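2 min read

So the Eder clinic group says its inspection problems are behind it. I've read the action plan. I'm not convinced.

1/ The plan lists 40 "completed actions." I went through them. 19 are staff being sent an email. An email about handwashing is an email.

2/ Night staffing was the big failure in the report. The plan says rosters have been "reviewed." It doesn't say anyone was hired. I asked Gearóid Mac Suibhne, who speaks for the group, how many nurses are on after midnight. He sent me a link to the plan.

3/ Then there's the patient survey. 353 people were asked and the group is very proud of the results. How many answered? About 50, going by the appendix. That number isn't in the press release.

4/ Bríd Gallagher, whose father was a patient there until December, never got a survey. She did get a bill for parking.

5/ Maybe it really is better. Fine. Then publish the night rosters and let the inspectors back in without a phone call first.

6/ I've put the same four questions to the group twice now. Will post whatever comes back, even if it's another link.

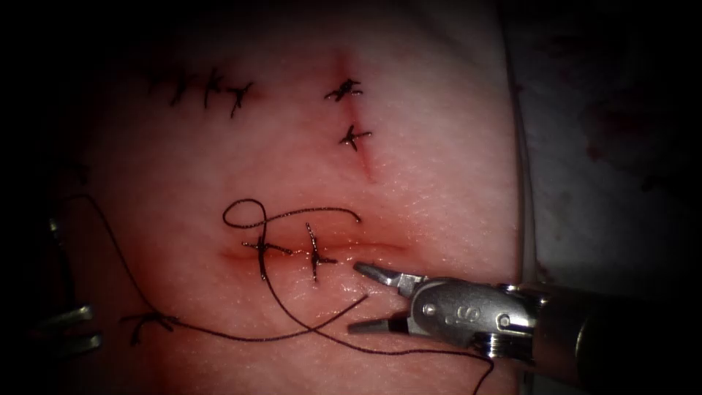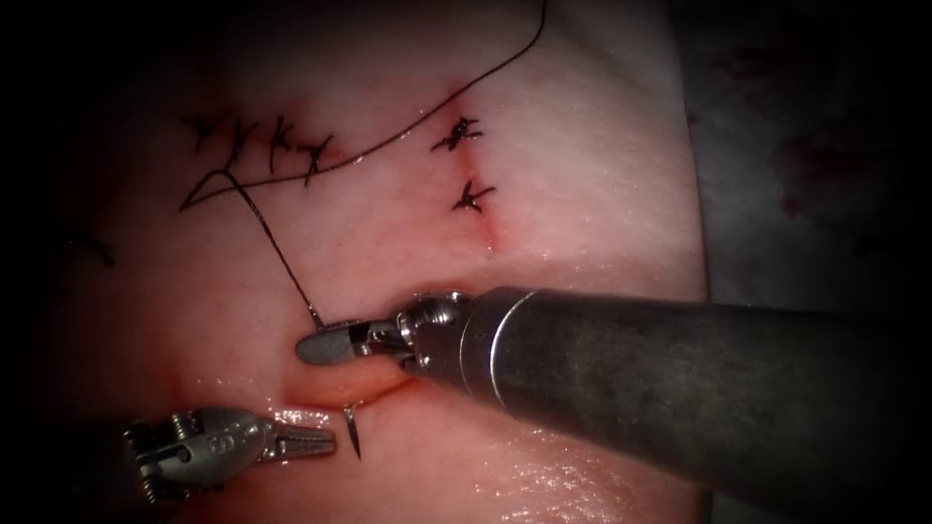 Robotic needle drivers at work: stitches of dark thread in a skin-like pad (first picture), closed jaws over pale tissue (second).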